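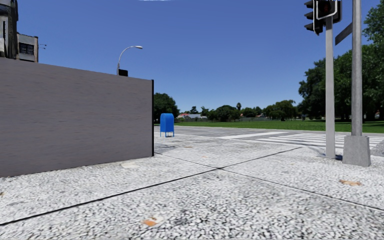 A simulated street corner at Nulero, with the blue mailbox and the crossing used in the errand runs.

I went to the open afternoon at Nulero in August to find out if a machine can do ordinary chores yet. Most of the space was given over to errands, such as taking a letter to the mailbox and getting back across the street. These are run on a computer first. The pavement in the program is pebbled concrete with joints and a few stains on it, and there is a long gray wall on one side. Staff told us the joints matter more than they look, as a small wheel can catch on one.

The errand software is called Abella. It had done 2,000 simulated trips on this street before our visit, and 225 of them ended early. The usual cause was waiting too long at the crossing. I would have liked to see the list of the others.

After that we moved to the kitchen bench. The machine there, the Rullaria, folded 3 dish towels while we stood and watched. Two were fine and one had to be done over by hand. It was slow. A person would have emptied the dishwasher in the same time.

The shelf stocking demo from Puvimgate was not running when I got there, so I can't report on it.

My answer for now is no for the house and maybe for a shop with wide aisles. Entry was free and the coffee was by the back door. Parking is on the left side of the building, and it fills up by 2 p.m.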